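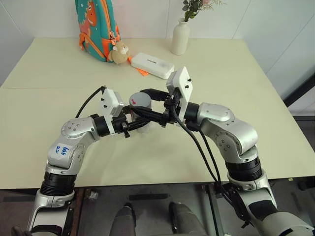 What We Keep and What We Throw Out: Household Items in Sevdale
Student Project Report
Submitted 2023-10-28

1. Introduction

Our town pays to send its trash to the landfill at Kikham, and the cost goes up every January. Most of the town's advice to residents is about packaging and food waste. We wanted to look at ordinary items that stay in a home for months or years, such as bags, jars, vases, lamps and small kitchen goods. Our question was why people get rid of these items and where they go next.

2. Method

We gave a paper log to 60 households in Sevdale. Each household wrote down every item that left the home during the study period, not counting food, paper or single-use packaging. For each item they marked the age (if they knew it), the reason it was leaving and where it went. The choices for "where" were trash, recycling, given away, sold, or put to another use in the home.

We used the Hsueh form, which our teacher had from an earlier class. We changed two parts of it. The old form had no space for items that were still in good shape, and it put "given away" and "sold" in the same box.

The logs were typed into one spreadsheet. Two of us entered each page separately and compared the results. When handwriting could not be read, we left the line out.

3. Results

3.1 All items

The logs listed 2353 items. Trash was the most common destination, followed by given away. Selling was rare. Several households wrote that it took too much time for things worth only a few dollars.

The most common reason for getting rid of something was "no longer needed." We had expected "broken" to be first, but it came second. Many of the broken items had only one bad part, such as a lid, a handle or a zipper.

3.2 Children's items

Children's things left the home sooner than any other group. Backpacks are a good example. Parents wrote that a bag with a cartoon design was often wanted for a year or two and then replaced by a plain one, even when the seams and zippers were fine. Bags in good shape were usually passed to a younger child or a cousin. Bags with a stuck zipper nearly always went in the trash.

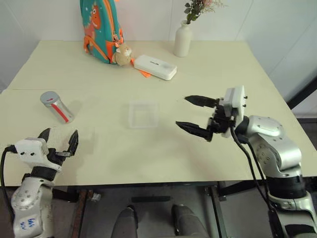 3.3 Jars and containers

Containers were the group most often put to another use. People kept glass and plastic jars for dry beans, screws, buttons and paint. The size of the opening mattered more than the material, and wide jars were kept longer. Storage boxes sold as sets, mainly Tornix ones in our town, were thrown out when the lids went missing.

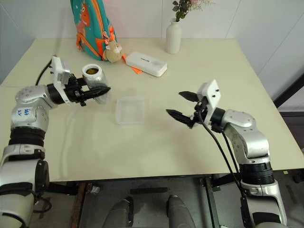 Figure 1. Clear plastic jar with a white rim.

4. Problems with the study

Households chose to take part, so they may care more about waste than most people do. Some filled in the log at the end of the week from memory. Ages were often guesses, and we did not use them to work out averages.

5. Recommendations

The town could hold a bag and zipper repair day before school starts. A shelf for spare lids at the drop-off site would also be cheap to try. If another class repeats this project, the log should have a separate line for items that need one small repair, and it should be collected weekly.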